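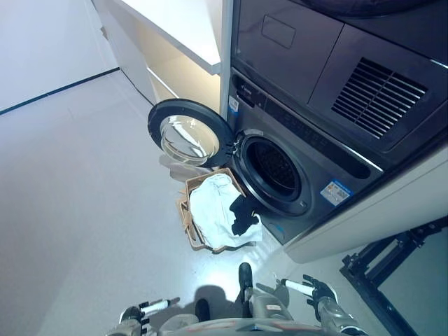 Front loader in dark grey, door open, second machine stacked on top. White base underneath.

Kindano stacked laundry pair - dark grey
Ref 2000-66

Washer below, second machine above, sold as a pair only. Door hinges on the left so check which side your basket goes before ordering. Round knob at the far left of the control strip. Energy sticker is on the front, lower right, peels off with a bit of warm water.

White raised base shown is extra - ask for the Harach base, 200 with the pair. Saves bending. Stacking kit included, dont stack without it.

Leave a gap for the vent grille on the upper machine, no shelves or towels up against it. Hoses and fitting kit in the drum, take them out before first wash.

Delivery ground floor only unless you ring first. Old machine taken away if its unplugged and drained. Pairs bought before January have the older stacking kit, the new one wont fit them.

Questions to Csenge Kerekes, spares and fitting Mirsad Dimitrov.

Page updated 29/06/2025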